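Jetent Team: Semester Report
Robot Disassembly of Desktop Computers
Prepared by Charmaine Dlamini and Kadri Paju

1. What we set out to do

Melldale takes in old office computers and strips them for parts. Most of that is done by hand with a screwdriver. Our project was to see how much of the job two robot arms could do on one model of tower, starting with the side panel already off. We picked the processor, one memory module and the hard drive because those are the parts worth keeping and because each one comes out in a different way.

We did not try to do the power supply or the motherboard. Both need a lot of screws removed and we had one semester.

2. Setup

The tower lies on its side on the aluminum table, open side up. Parts that come out go onto a tray we designed and printed ourselves. The tray went through 6 versions. The early ones had pockets that were too tight, and the gripper would press a part against the rim and stop on a force limit. The version we ended with has a wider pocket for the processor and a groove for the memory.

One camera is fixed at the workspace and another rides at the wrist. We labelled the runs by hand after each session, mostly on Saturday afternoons when the lab was free. By the end we had 2411 labelled grasp attempts, counting failed ones.

3. The drive bay

The hard drive took more of our time than the other two parts put together. The drive sits in a blue plastic carrier inside a metal cage, and there are cables close to it on the open side. Kadri wrote the approach path and Charmaine did the grasp.
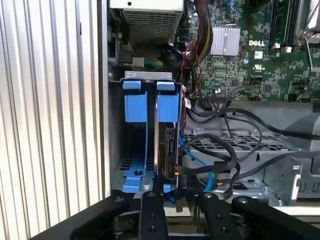
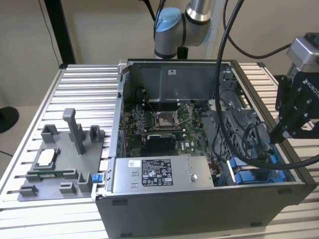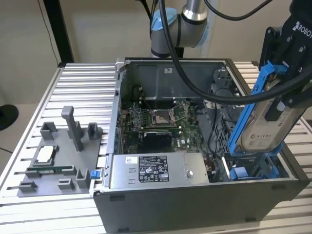

Our first plan was to grip the carrier square on and pull straight. The carrier flexed and the fingers slid off. We then changed the grasp so the fingers close further along the carrier and the wrist tilts a few degrees during the pull. Success went up right away, but the tilt also brought the gripper nearer to the cables. After a session where we snagged a cable 5 times we added a waypoint that backs the gripper away before it turns toward the tray.

Lighting was the other problem. Bare metal gives strong reflections and our detector sometimes picked a bright stripe as the edge of the cage. Moving the lamp helped more than retraining did. We should have tried that first.

4. Processor and memory

The memory was the easiest. Once the clips are open the module lifts out, and the only failures were from gripping too low.

The processor needs the lever released and the frame opened before it can be picked up. We got this working with a slow, scripted motion. It does not adapt if the tower has been bumped, so we re-zero before every run. A full sequence with all three parts took 11 minutes on our best day, which is far slower than a person.

5. What is left

- The script only knows one model of case. Mahlangu's group has a different one and we would like to borrow it.
- The Nekine planner crashes when both arms are asked to move at the same time. For now one arm waits.
- Cables are still unplugged by hand before the drive is pulled.
- Our notes from February are incomplete and some settings had to be worked out again.

The tray files, labels and scripts are in the team folder. Whoever takes this over should read the calibration notes before moving the table.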